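Surfaces at the Plallham Studio

The supervisor of the Plallham studio has overseen its fit-out for Morken for 2 years. Asked why the walls and tables are so plain, the supervisor said colour had been considered and declined. "A pale grey wall and a white top let people concentrate on the work in front of them," the supervisor said. 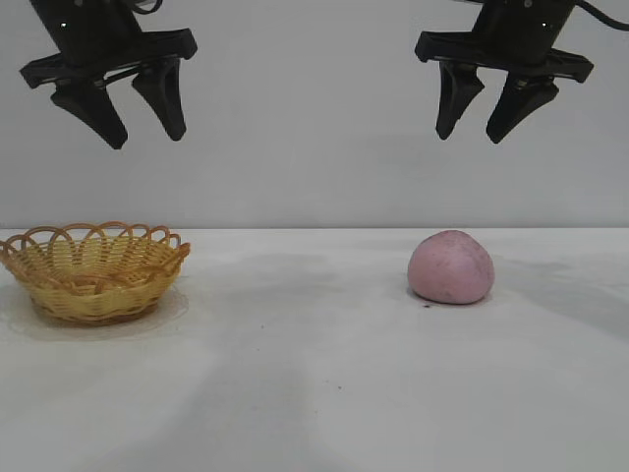 The white tabletop and grey wall at Plallham.

The tops are wiped down at the close of each session and inspected every Saturday. "We look for creases in any covering and scratches in the top itself," the supervisor said. "Either one is entered in the Toria register." The register now holds 1267 entries.

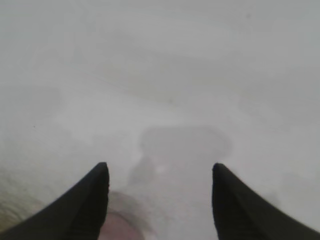
Can the studio be booked by outside organizations?
Bookings are accepted from July, for a minimum of 3 hours, through the Wattanapong office.

The supervisor expects the present finish to be kept when the second room opens. "Staff have asked for the same grey," the supervisor said. "The paint has been ordered."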